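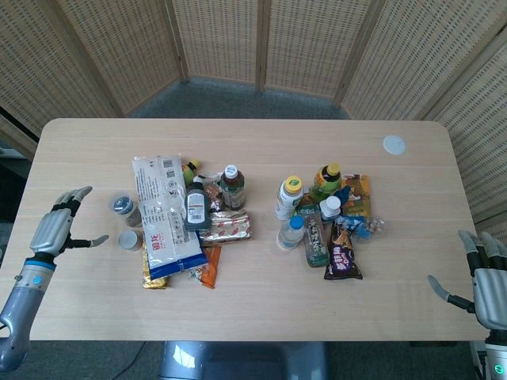
According to Soledad Ocampo, the custard had failed at 17 minutes, and no amount of stirring would bring it back. She entered the time in the Abdella kitchen log under batch 892.

Sabina read the entry twice. The recipe called for 12 egg yolks, cream, sugar and low heat. The heat had been low. She checked the thermometer in boiling water — it read two degrees under.

"So we overcooked it," she said.

"Slightly. Strain it and use it for the bread pudding."

Sabina strained it, crossed out "failed" and wrote "pudding."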